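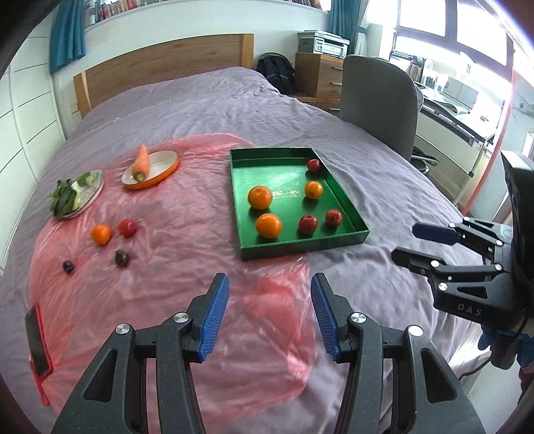

Citrus and small red fruit in the green tray, carrot and greens on the dishes, the rest on the plastic.

Filed under: Home notes / Storage / Small rooms

The kitchen floor came up on a Friday and the new one is not down yet. Until it is, everything that used to happen on the counter happens in the bedroom, where the largest horizontal surface is the bed. I have had several messages asking how food is being kept, so I am writing the method down.

Three surfaces were considered: the desk, the floor and the bed. The desk holds books, papers and a lamp and has perhaps a forearm's width of free space along the front. The floor is shared with a dog. The bed is flat, large, reachable from both sides and unused between seven in the morning and eleven at night. Its defect is softness. Anything round moves toward the lowest point, and the lowest point changes when somebody sits down.

The first layer over the bedding is a translucent pinkish-red plastic sheet. It was sold as a drop cloth under the name Luritz, folded very small, and it has never lain flat. The creases hold even after a night under a stack of books. I stopped trying to remove them. A fold near the middle of the bed works as a low barrier, and a loose fruit placed behind one tends to stay there. The cut edge is ragged where I took scissors to it in poor light. The sheet does not cover the whole mattress, and the uncovered part on the right is left for items that are already in a container.

Luritz sheet, practical notes:
- Wipe it on the bed, top side only, then fold toward the center so the top side ends up inside.
- It slides on cotton. A corner tucked under the mattress at the head end is sufficient.
- It is noisy. If someone is asleep in the next room, unpack elsewhere.

The second layer is containers. The green tray is the Skida one, shallow and rectangular, with low walls and gold lettering on the floor of it. I like low walls for fruit. High walls invite stacking, and stacked citrus bruises where you cannot see it. With a single layer every piece can be turned by hand without lifting another one. Oranges go in the tray with whatever small red fruit was bought that week. I do not sort the tray by type. I sort it by what should be eaten next, and those pieces go toward the near wall.

The tray floor is glossy, so fruit rolls when the tray is carried. Carry it level with both hands, and put it down before answering the phone. A folded dish towel on the floor of the tray stops the rolling completely, at the cost of hiding the gold print, which my mother would object to.

Vegetables are kept apart from the tray. The two dishes in use are a shallow oval one, orange outside and white inside, and a white oval plate with a thin dark rim. The orange one came in a mixed lot of Barov seconds and is slightly too short for a full-size carrot laid lengthwise. The tip goes over the rim. It has no effect on the carrot. The plate takes the greens, with the darker bundle on one side and the lighter leaves on the other, because the lighter ones wilt first in that room and I want to be able to pick them out without untying anything.

A plate is a poor long-term container for leaves. I use it only for the interval between unpacking and washing, then the greens go into a lidded box in the small refrigerator. The refrigerator is in the hallway for the duration. It is an Insaurralde, model 421, borrowed from Colette Gaillard, and it has a freezer compartment that will accept one bag of peas or one tray of ice. The door shelf is too narrow for a milk carton. Colette keeps film in it normally and has asked for it back by August.

Loose items are the unsolved part. Every shop produces a few small fruits that do not go with anything, and they end up directly on the plastic in front of the dishes. I tried a bowl for them and found that a bowl is where small fruit is forgotten. On the open sheet they are in the way, so they get eaten. The remaining risk is the edge of the bed on the left, where the mattress slopes. I leave a hand's width clear there.

Weights, for anyone attempting the same thing: I now buy at most 700 grams of greens at a time, half what I bought when there was a counter and a full refrigerator. Citrus tolerates the bedroom well with the radiator off. Root vegetables also, if they are kept out of the afternoon sun that comes in past the curtain from 2 onward. I would not keep berries there at all.

The evening procedure takes over 12 minutes, which is longer than I would like. Tray to the top of the bookcase, dishes to the hallway, sheet wiped and folded, bedding checked by hand for anything that has rolled underneath. It is the last step that gets skipped. Ysaline Moulin wrote to suggest a large cutting board under the plastic to give a firm base, and I have one on order from the hardware shop. My expectation is that it will help with the dishes and make no difference to the loose fruit.

The wooden headboard has turned out to be a useful back stop, incidentally. Bags stand up against it during unpacking. The posts at either end will each hold the handles of one cloth bag, provided there are no bottles in it.

Next entry will be on the floor itself, once the leveling compound has been delivered. The supplier has moved the slot twice.

This site uses cookies to remember your preferences and count visits. By continuing to browse you accept our use of cookies. Accept | Settings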